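우메시 님, 2020년 8월 진행 보고 드려요. 지난번 보고가 너무 짧았다고 하셔서 이번엔 좀 길게 씁니다. 커피 한 잔 들고 읽어 주세요! 바쁘시면 맨 끝의 '정해 주실 것'만 먼저 보셔도 돼요.

## 지금 어디까지 왔나

Gavero에서 빌린 Drestis 양팔 키트는 설치가 끝났고, 수건 접기 시험도 첫 묶음을 마쳤어요. 총 318회 돌렸습니다. 원래 계획은 300회였는데 마지막 날 드와이트가 "한 바구니만 더" 하는 바람에 조금 넘쳤어요. 결과표는 공유 폴더에 올려 뒀고, 여기서는 숫자보다 제가 옆에서 보며 느낀 걸 위주로 적을게요.

한 줄로 말하면, 얇고 네모반듯한 수건은 생각보다 잘 접고 두꺼운 수건은 아직 답답합니다. 3월에 업체 시연을 보고 오셔서 "저 정도면 당장 쓰겠는데?" 하셨잖아요. 그때 그 수건이 꽤 얇은 종류였더라고요. 우리 세탁장에 들어오는 건 몇 번이고 빨아서 모서리가 말린 것, 한쪽만 늘어난 것, 헬스장에서 온 뻣뻣한 것까지 제각각이라 시연장하고는 사정이 많이 달라요.

## 설치와 첫 주

설치는 Gavero의 타나콘 수완나랏 씨가 직접 와서 해 주셨어요. 계약서에는 원격 지원만 적혀 있었는데 첫 설치는 방문이 기본이라고 하시네요. 이 부분은 견적서에 명확히 넣어 달라고 메일로 요청해 놨습니다. 나중에 추가 장비를 들일 때 방문비가 따로 붙으면 곤란하니까요.

키트 구성은 로봇 본체와 양팔, 집게 손, 머리 쪽 카메라, 그리고 동작을 가르치는 Pronilent 프로그램이에요. 작업대는 포함이 아니라서 우리가 준비했고, 높이를 맞추느라 한나절을 썼습니다. 설명서에는 "적절한 높이"라고만 되어 있어요. 적절한 높이가 얼마냐고 물었더니 타나콘 씨가 웃으면서 자를 꺼내시더라고요. 다음 설치 때는 치수를 미리 받아야겠어요.

Pronilent는 화면이 깔끔하고 배우기 쉬웠습니다. 저는 이런 프로그램이랑 별로 친하지 않은데도 하루 만에 시범 동작을 녹화하고, 이름을 붙이고, 잘못된 구간을 잘라내는 데까지 갔어요. 죠티(바르드와즈 씨요, 저녁 조에서 옮겨 온)는 저보다 훨씬 빨리 익혀서 이제 제가 죠티한테 물어봅니다 ㅎㅎ

다만 한글 메뉴는 반쯤만 번역되어 있어요. '저장'은 한글인데 바로 옆 '되돌리기'는 영어고, 오류 창은 전부 영어예요. 현장 분들이 오류가 뜰 때마다 저를 부르셔서, 자주 나오는 것만 모아 한 장짜리 메모로 만들어 벽에 붙였습니다. 업체 쪽에는 번역 파일을 달라고 했고, 다음 판에 들어간다는 답을 받았는데 날짜는 안 주네요.

## 수건별로 본 느낌

손수건 크기의 얇은 것부터 말씀드리면, 이건 거의 손 갈 일이 없었어요. 모서리를 찾고, 양쪽을 잡고, 들어서 펴고, 반으로 접고, 옆으로 밀어 놓는 순서가 매끄럽게 이어집니다. 속도는 사람보다 느려요. 숙련된 분이랑 비교하면 많이 느립니다. 그래도 옆에 사람이 계속 붙어 있지 않아도 된다는 게 저는 꽤 반가웠어요.

보통 두께의 세면 수건은 시작 상태에 따라 갈려요. 대충이라도 펼쳐서 올려 주면 잘하고, 뭉친 채로 던져 놓으면 모서리를 찾느라 한참 헤맵니다. 뭉친 걸 두 손으로 잡고 살짝 들었다가 다시 놓고, 또 잡고, 이걸 되풀이하다가 어느 순간 길을 찾아요. 가만히 보고 있으면 응원하게 됩니다. 문제는 길을 못 찾을 때도 멈추지 않는다는 거예요. 몇 번 해 보고 안 되면 알림을 띄우는 기능이 있으면 좋겠다고 적어 보냈습니다.

두꺼운 목욕 수건은 집게가 한 겹만 집어야 할 때 두 겹을 같이 집는 일이 잦았어요. 고리가 긴 원단이면 더합니다. 타나콘 씨 말로는 손끝 부품을 더 얇은 것으로 바꾸는 선택 사양이 있다는데, 가격표에는 안 보여서 따로 문의 중이에요. 힘 설정을 낮춰 보는 것도 해 봤는데 이번엔 들어 올릴 때 한쪽이 빠져서 도로 원래 값으로 돌려놨습니다.

색깔도 걱정했는데, 작업대랑 비슷한 베이지색 수건이 제일 애매했어요. 죠티가 진한 색 깔개를 깔아 보자고 해서 다음 묶음에서 해 보려고 합니다. 분홍이나 하늘색 쪽은 색 때문에 문제 된 기록이 없었어요.

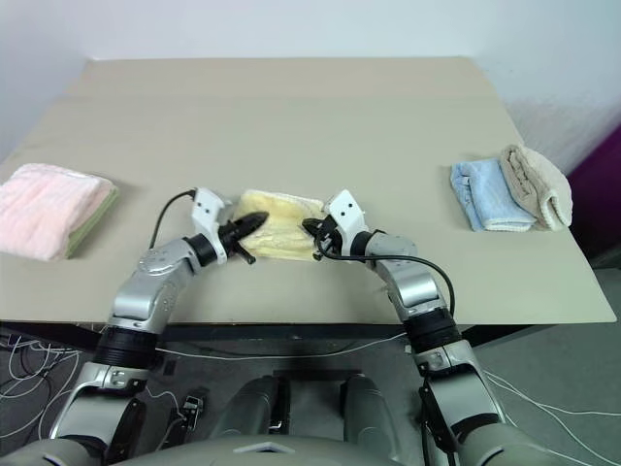
수건 종류를 새로 추가할 때마다 업체를 불러야 하나요?

우리 직원이 Pronilent로 시범 동작을 직접 녹화해서 추가할 수 있고, 업체에는 녹화한 자료를 보내 학습만 맡기면 됩니다.

이 학습 비용이 사실 제일 신경 쓰이는 대목이에요. 기본 요금에 포함된 시범 동작은 2,000개까지고, 넘으면 묶음 단위로 더 사야 해요. 처음엔 넉넉해 보였는데 지금 같은 속도로 녹화하면 생각보다 빨리 찹니다. 잘못 녹화한 것도 지우기 전까지는 개수에 들어가거든요. 죠티가 매일 퇴근 전에 망친 녹화를 정리하기로 해서 지금은 조금 나아졌습니다. 정리하다가 멀쩡한 걸 지운 적도 한 번 있어요. 휴지통 기능이 있어서 살렸고요(휴!).

노란 테리 수건 같은 건 시범을 따로 모으는 게 낫겠다 싶어요. 같은 이름 아래 얇은 것과 두툼한 것을 섞어 놓았더니 로봇이 중간쯤 되는 어정쩡한 동작을 하더라고요. 이름 짓는 규칙을 새로 정했고, 기존 자료도 그 규칙으로 옮기는 중입니다. 두께, 크기, 원단 순서로 적는 방식이에요. 별것 아닌데 이걸 처음부터 안 해서 하루를 꼬박 날렸네요. 다음에 다른 지점에서 시작하면 첫날에 이것부터 하라고 꼭 말해 주고 싶어요.

## 현장 분위기

처음엔 다들 구경하느라 바빴고, 그다음엔 느리다고 한마디씩 하셨고, 지금은 그냥 그러려니 하세요. 그레왈 씨는 손이 워낙 빠른 분이라 처음 며칠은 로봇 옆에 서서 일부러 경쟁을 하셨어요. 당연히 매번 이기셨고요. 요즘은 오히려 시범을 제일 많이 찍어 주십니다. 손목 방향을 어떻게 두면 접힌 선이 똑바로 나오는지 아시니까, 그레왈 씨가 찍은 시범으로 학습한 동작이 제 걸로 한 것보다 눈에 띄게 반듯해요. 좀 분했습니다.

일자리 이야기도 나왔어요. 우메시 님이 지난 회의에서 하신 말씀(접기 쪽 사람을 줄일 계획은 없고 검수와 포장으로 나눈다는 것)을 제가 그대로 전했는데, 제 입으로 전하는 거랑 직접 말씀해 주시는 거랑은 무게가 다르더라고요. 한번 내려오셔서 십 분만이라도 이야기해 주시면 좋겠습니다.

그리고 소음은 거의 문제가 안 돼요. 건조기 소리가 훨씬 큽니다. 오히려 로봇이 움직이는지 소리로 알 수가 없어서, 팔이 닿는 범위를 바닥에 테이프로 표시해 두자는 의견이 나왔고 이번 주 안에 하기로 했어요.

## 업체 대응은 어땠나

Gavero는 답이 빠른 편이에요. 오전에 보내면 보통 그날 안에 답이 옵니다. 다만 답하는 사람마다 말이 조금씩 달라요. 집게 손 교체 부품을 한 분은 소모품이라 하시고 다른 분은 보증 대상이라 하셔서, 문서로 정리해 달라고 했습니다. 아직 못 받았어요.

한 번은 왼쪽 팔이 작업 도중에 멈춰서 안 움직였어요. 전원을 껐다 켜도 그대로라 전화를 했고, 타나콘 씨가 원격으로 들어와서 설정값을 다시 올려 주셨습니다. 원인은 업데이트 뒤에 값이 초기화된 것 같다고 하시는데, "같다"로 끝난 게 마음에 걸려요. 그날 오후는 시험을 못 했고 그 시간은 결과표에 따로 표시해 뒀습니다. 자동 업데이트는 꺼 놨어요.

비교 삼아 Choo의 단일 팔 제품도 자료를 받아 봤어요. 값은 더 싼데 수건을 당겨 펴려면 고정 틀이 따로 있어야 하고, 그 틀이 우리 자리에는 안 들어갑니다. 작은 수건만 하는 곳이면 괜찮을지도 모르겠어요. 실물은 못 봤으니 제 의견은 딱 여기까지만요.

## 돈 이야기

이번 달 지출은 예산 안이에요. 설치 때 산 작업대와 전선 정리용품이 예정에 없던 항목이라 잡비로 넣었습니다. 전선은 좀 부끄러운데요, 바닥에 늘어진 것들을 아직 깔끔하게 못 잡았어요. 덮개가 도착하는 대로 손볼 거고, 다음 안전 점검 전에는 끝내겠습니다.

임대를 계속할 경우의 월 요금은 견적서에 있는 그대로예요. 학습 묶음을 더 사게 되면 그만큼 올라갑니다. 제 생각엔 얇은 수건과 세면 수건만 목표로 잡으면 추가 묶음 없이 갈 수 있고, 목욕 수건까지 욕심내면 어렵습니다.

## 다음에 할 것

- 진한 색 깔개를 깔고 베이지 수건 다시 시험
- 이름 규칙에 맞춰 기존 시범 옮기기 (죠티)
- 얇은 손끝 부품 견적과 대여 가능 여부 확인
- 바닥 테이프, 전선 덮개
- 뭉친 수건을 미리 펼쳐 주는 사람의 시간을 따로 재기

마지막 항목이 저는 제일 궁금해요. 로봇한테 주기 좋게 펼치는 시간이 사람이 그냥 접는 시간이랑 비슷하면 이 일을 왜 하나 싶잖아요? 이번 묶음에서는 그 시간을 안 쟀습니다. 제가 빠뜨린 거예요. 다음 결과표에는 칸을 만들어 넣을게요.

## 정해 주실 것

먼저 임대 연장입니다. 저는 한 번 더 연장하는 쪽이에요. 구매는 아직 이르다고 보고요. 목욕 수건은 이번 연장 기간의 목표에서 빼고, 부품 견적이 오면 그때 다시 이야기했으면 합니다.

그다음은 키트를 2대로 늘리자는 업체 제안이에요. 할인 폭이 꽤 크긴 한데, 한 대도 아직 하루 종일 맡겨 본 적이 없어서 저는 미루고 싶어요. 타나콘 씨한테는 내부 검토 중이라고만 해 뒀으니 혹시 연락이 가더라도 놀라지 마세요.

결과표에서 이해 안 되는 칸이 있으면 바로 전화 주세요. 비고란은 제가 급하게 적어서 저만 아는 줄임말이 좀 있습니다. '모헤'는 모서리에서 헤맴, '두겹'은 두 겹을 같이 집은 경우예요.

엄윤희 드림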